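4.2 The break room counter

Of all the places we followed at Varnari, the break room turned out to matter far more than we had planned for, and we are grateful to Aravind Achari for insisting that we sit there as often as we sat on the packing floor. The 16 people on the early shift had always shared the small chores of the counter among themselves – putting out cups, filling the pod rack, moving dishes out of the way – and a good deal of the day's news was passed along while they did it. When the arm was given part of this work in March, the chores got shorter, and so did the talk that went with them.

Most people we interviewed were glad of the help and said so warmly. Several also told us they were no longer sure which jobs were still theirs. A bowl left out might be picked up by the arm or might sit until lunch, and each person had a slightly different idea of the rule. Nilton Ñahui, who had looked after the snacks for years without ever being asked to, went on doing it by hand and told us he meant to keep it that way. Figure 3 shows the counter with the arm reaching in from the right, over the same space that people use for their coffee and snacks.
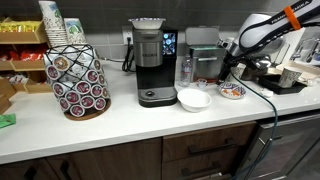 Figure 3. The shared counter, with the coffee maker, pod rack and snack shelf, and the arm at right.

4.3 Who gets asked when something goes wrong

Our notes hold 23 separate requests for help with the arm, and we were a little surprised to find that very few of them went to the person named on the support sheet. People turned first to whoever was standing closest, and then to Nilton.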